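Kapitel 5

Wäsche, Kabel, Schrauben: Was Maschinen im Alltag schon können

Lernziele

Nach der Bearbeitung dieses Kapitels können Sie
den Unterschied zwischen einer vorgeführten und einer beherrschten Aufgabe erklären,
eine Alltagstätigkeit in Teilhandlungen zerlegen und deren Schwierigkeit für eine Maschine einschätzen,
die Begriffe Nachgiebigkeit, Kontaktphase und Verdeckung anwenden,
eine Erfolgsquote kritisch lesen.

5.1 Warum das Leichte so schwer ist

Nehmen Sie ein Geschirrtuch aus der Schublade und falten Sie es zweimal. Fertig? Dann haben Sie gerade etwas getan, woran ganze Arbeitsgruppen seit Jahrzehnten mit Begeisterung sitzen! Sie haben eine Kante gefunden, obwohl das Tuch zerknüllt war, Sie haben es mit zwei Fingern von der Unterlage gehoben, und vermutlich haben Sie dabei aus dem Fenster geschaut.

Marijke Vermeulen hat für solche Momente in ihren Vorlesungen den Ausdruck »stilles Können« geprägt. Gemeint ist alles, was der Mensch mit den Händen weiß und nicht aufschreiben kann. Ein Schachprogramm lässt sich in Regeln fassen, das Ausräumen einer Spülmaschine nur sehr bedingt: Teller stehen schräg, Gläser sind durchsichtig, und im Besteckkorb liegt jede Gabel ein bisschen anders.

In diesem Kapitel geht es um eine Frage, die Ihnen bei jedem Familienfest gestellt werden wird, sobald Sie Ihr Studienfach nennen: Wann kommt denn nun die Maschine, die mir die Arbeit abnimmt? Die Antwort ist spannender als ein Datum. Manche Tätigkeiten sind längst gelöst, andere gelingen unter günstigen Bedingungen, und wieder andere sind so widerspenstig, dass man ihnen nur mit Respekt begegnen kann.

5.2 Vorgeführt oder beherrscht?

In unserem Leitbeispiel, der Testküche Halvorsen, räumt ein zweiarmiges System Tassen in einen Oberschrank. Im ersten Durchgang gelang das mit fünf Tassen derselben Form tadellos. Danach wurde der Bestand auf 227 verschiedene Gefäße erweitert, vom Eierbecher bis zur Suppenterrine, und die Ergebnisse sahen ganz anders aus. Henkellose Becher rutschten, dünnwandige Gläser wurden zu vorsichtig gefasst, und zwei ineinander gestapelte Schalen behandelte das System hartnäckig als eine einzige.

Man sollte sich davon nicht entmutigen lassen — der erste Durchgang war eine echte Leistung. Er beantwortete nur eine andere Frage. Wir unterscheiden deshalb:

Vorgeführt ist eine Aufgabe, wenn sie unter festgelegten Bedingungen mindestens einmal vollständig gelungen ist.

Beherrscht ist sie, wenn sie auch bei wechselnden Gegenständen, wechselnder Lage und wechselndem Licht gelingt und das System Fehler selbst bemerkt.

Der zweite Teil der Definition wird gern überlesen. Wer beim Einräumen ein Glas umstößt und es wieder aufstellt, beherrscht die Aufgabe besser als jemand, der nie etwas umstößt, aber beim ersten Missgeschick stehen bleibt. Raphaël Aubert, aus dessen Werkstattkurs in Villey viele Übungen dieses Buches stammen, lässt seine Gruppen zu jedem Versuch zuerst die Fehler protokollieren und dann die Treffer. Probieren Sie das einmal mit Ihrem eigenen Frühstück aus, es ist lehrreich.

5.3 Von der Küche in die Werkstatt

In der Werkstatt liegen die Dinge auf den ersten Blick günstiger. Bauteile sind genormt, Maße stehen im Datenblatt, und eine Schraube ändert ihre Form nicht, wenn man sie anfasst. Am Montageband in Nendunach, das wir in Kapitel 3 kennengelernt haben, werden bis zu 4.000 gleiche Deckel je Schicht verschraubt, und kein Mensch muss eingreifen.

Ganz anders die Reparatur! Wer ein gebrauchtes Gerät öffnet, findet selten das vor, was die Zeichnung verspricht. Drei Schwierigkeiten begegnen uns dabei immer wieder.

Nachgiebigkeit. Kabel biegen sich, federn zurück und liegen nach jeder Berührung anders. Ein starres Modell des Innenraums ist nach dem ersten Griff veraltet.

Kontaktphase. Beim Einstecken eines Steckers oder beim Lösen einer Verriegelung kommt es auf den Moment an, in dem sich zwei Teile berühren. Ab hier hilft das Kamerabild nur noch wenig, und Kräfte müssen gemessen oder wenigstens begrenzt werden.

Verdeckung. Der Greifer schiebt sich beim Arbeiten vor genau die Stelle, auf die es ankommt. Eine Kamera am Handgelenk mildert das Problem, beseitigt es aber nicht.

Ein Desktop-Rechner bringt alle drei auf engstem Raum zusammen, und deshalb kehrt er in diesem Kapitel mehrfach wieder. Für Menschen mit etwas Übung ist der Ausbau einer Festplatte eine Sache von Minuten. Für eine Maschine ist er eine kleine Expedition: die richtige Lasche erkennen, an den Leitungen vorbeikommen, fassen, ziehen, ohne etwas mitzureißen. Beachten Sie auch, dass jede dieser Teilhandlungen auf der vorherigen aufbaut. Gelingt jede einzelne meistens, kann die ganze Kette trotzdem oft scheitern. Wie man das berechnet, zeigt Abschnitt 5.6.

Auf der anderen Seite steht die Übungstafel mit ihren Halterungen und Aussparungen. Hier lässt sich das Heranführen eines Werkzeugs an eine Öffnung für sich untersuchen, ohne Kabelgewirr drum herum. Beide Zugänge ergänzen sich wunderbar, und in der Forschung werden sie gern nebeneinander verfolgt.

Lesen Sie vor dem Weiterblättern noch einmal die drei Begriffe oben und überlegen Sie, welcher davon an einem offenen Rechnergehäuse zuerst zum Problem wird.

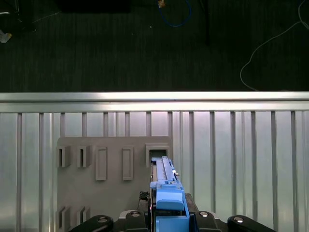
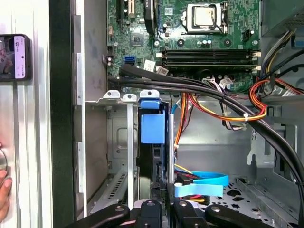
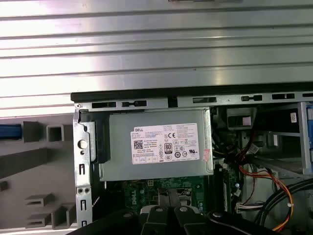 Abb. 5.1 Greifer bei der Arbeit, aufgenommen vom Handgelenk aus. Erstes Bild: graue Tafel mit Halterungen; zweites und drittes Bild: geöffnete Desktop-Rechner-Gehäuse mit Hauptplatine und Kabelbündeln.

Aufgabe zum Einstieg

Wählen Sie eine Tätigkeit, die Sie heute schon ausgeführt haben, und zerlegen Sie sie in höchstens 10 Teilhandlungen. Notieren Sie zu jeder, ob Nachgiebigkeit, Kontaktphase oder Verdeckung eine Rolle spielt. Tauschen Sie die Liste anschließend mit einer anderen Gruppe und suchen Sie nach Schritten, die vergessen wurden. Das Lösungsblatt zur Beispieltätigkeit »Batterie einer Fernbedienung wechseln« finden Sie im Anhang unter dem Stichwort Cisley.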